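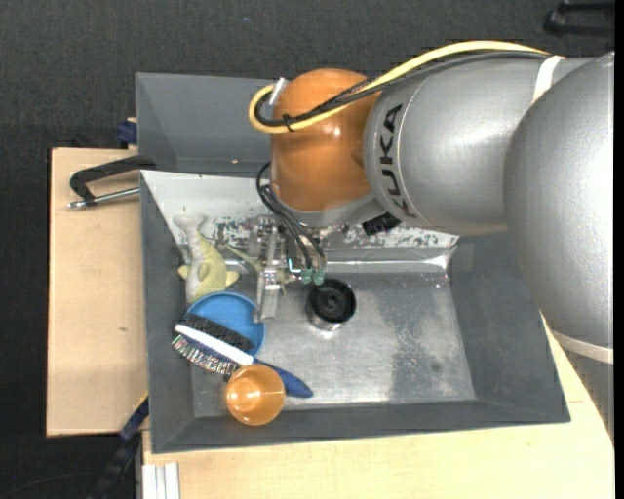 Cable care is the dullest part of keeping an arm going, and it's where I'd start if yours keeps faulting for no reason you can find. I go over ours every 20 shifts, with the power locked out, and I bend every hose by hand! The yellow cable and the black ones run together along the top of the KUKA and curl into a loop at the orange wrist, so that loop gets my attention first (feel the inside of the bend, that's where jackets crack).

Don't yank your cable ties tight. Snug is plenty, and snip the tail flush or it'll scratch you.

For air leaks, dab soapy water on the fittings with a small paintbrush and watch for bubbles. Lucía Moya taught me that one in February and I've used it ever since. Keep 2 spare fittings taped inside the cabinet door.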